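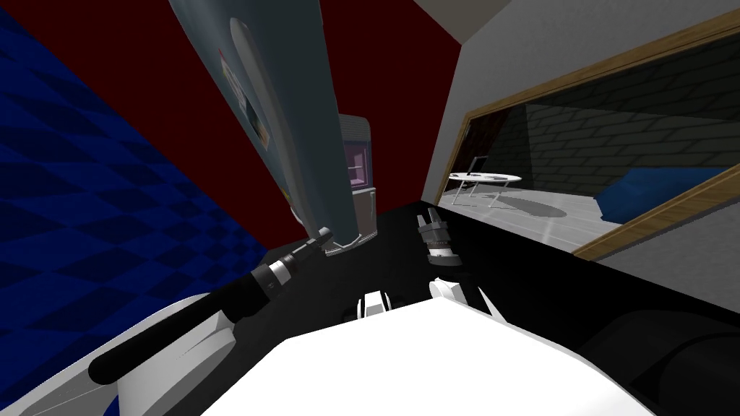 When Rivico told us last spring that part of our bottling prep was going to be handed over to a pair of arms, the first question in the break room was who would be teaching them. The answer was us, and most of this page is about how that went. Before anything gets near the real line, the job is worked through in simulation, in a made-up room with red and navy walls and a long black counter, and a bottle-shaped thing with a white label on it to stand in for our stock. Some of us found the room charming (there's even a little white table through the opening, and Ghizlane says she would happily take her coffee in there). I have come to think of it as our second workplace, and I know that sounds a bit grand for something on a computer.

## Who we are

We are the prep crew at Torkia, five of us on days, and between us we have handled more bottles than I would care to add up. Reda Bouazza has the longest service and the strongest opinions. Ghizlane Mansour came over from labeling and does most of the talking to the Rivico people, partly from patience and partly from having the desk nearest the phone.

## What has changed so far

The lifting has gone down, and that's the part everybody mentions first. Reda used to go home with his wrist strapped two nights a week, and he hasn't brought the strap in since the trial began. He does miss the rhythm of it, he told me, and I understand that – you can get a lot of thinking done with your hands busy.

What has come in its place is a good deal of watching and writing down. When the arms try a new move in simulation, one of us sits with it and notes anything we would have done differently: where to take hold, how far to tip, when to leave well alone. By the end of April we had 327 notes, and Ghizlane had typed up nearly all of them, bless her.

Hours have stayed the same. Two of us have moved up a pay grade for the extra training, and the rest are down to start theirs in June. I asked for that to be put in writing and it was, so anyone on nights who has heard otherwise can come and read it on the board by the lockers.

There are still things we're grumbling about. The training room is too warm, the Gusero software logs you out if you stop for a chat, and we would like more say in which jobs are next on the list. If you have thoughts on any of that, leave them with Ghizlane or catch me at shift change.

May 8, 2024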